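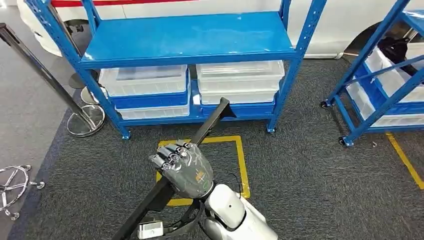

Fig. 1. Jointed-finger hand on the long-pole task, grip near the middle of the pole, head inside the taped square.

Unit 4: Choosing a hand

Last week's two-jaw gripper, the Nedus, is cheap, strong and about as subtle as a door. It closes, it opens, and it will go on doing both long after you have lost interest. The jointed hand in Fig. 1 can wrap a pole, and it gives you many more ways to be wrong.

For the lab, run both on the pole task, 50 trials each. Start with the grip at mid-pole, then move it toward one end and watch what the extra leverage does to the wrist. Log every slip, including the ones you feel were unfair.

The Kemudel controller saves over 700 readings per trial. Plot them before you form opinions.

Cable check: look at the loop by the wrist before each run. Replacements come from Pallisden in August, if the order form is to be believed.

Reading: Thakur project report, section 29, skipping the part about vision.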